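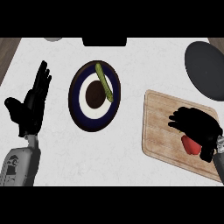 Kitchen Chores Work Package: Progress Report to Zindus
Reporting period ending August 16, 2025

1. Status

Work Package 2 is on schedule. The simulated counter is in use for all produce-handling trials, and the first full set of runs on the vegetable task is finished. Physical trials at the Hedegaard test kitchen have not started and remain planned for November.

2. Work done this period

The task is narrow by design. Two arms with multi-fingered hands work at a marble counter. One item, a red pepper piece, is to be picked up from a wooden cutting board. A second, a long green vegetable, is to be lifted off a round plate and set on the board. Item positions are varied between runs. The hands are driven by the Trulitis controller, with no change to the grasp planner since the last report.

We completed 390 runs. A run is scored as a pass only if both items end up where they should be and neither is dropped. Runs that needed a reset part way through are scored as failures, including those where the fault lay in the simulator. The log separates the two causes so that Zindus can apply a different rule if it prefers.

3. Findings

Picking up from the board is the more dependable half of the task. The hand closes from above and the flat surface gives the fingers something to work against. Most failures there come from the fingertips touching the board early and stopping the motion.

The plate is harder. A long item lying across a raised rim tends to roll when the first finger makes contact, and the planner does not yet correct for this. Slowing the approach helped, at a cost of 20 seconds per run. That is too slow for a household and marginal for a shop-floor prep line.

Reaching across the body is still avoided. Each arm is assigned one side of the counter, and an item near the middle goes to whichever arm is free. Handover between hands was tried in 3 short sessions and set aside – the timing was not repeatable.

4. Can it do the chore yet?

Not without supervision. Moving firm vegetables between known surfaces is within reach. Cutting, rinsing and clearing up have not been attempted, and we have no results on soft or wet produce. Contact friction in the simulator is a fitted value, so none of the above should be read as a forecast for the physical kitchen.

5. Next period

– Add rolling contact to the grasp planner.
– Repeat the plate trials with two rim heights.
– Receive the replacement wrist parts from Pretier and check their colour coding against the wiring sheet.
– Agree on the pass rule with Zindus before physical trials begin.

No change to the budget is requested.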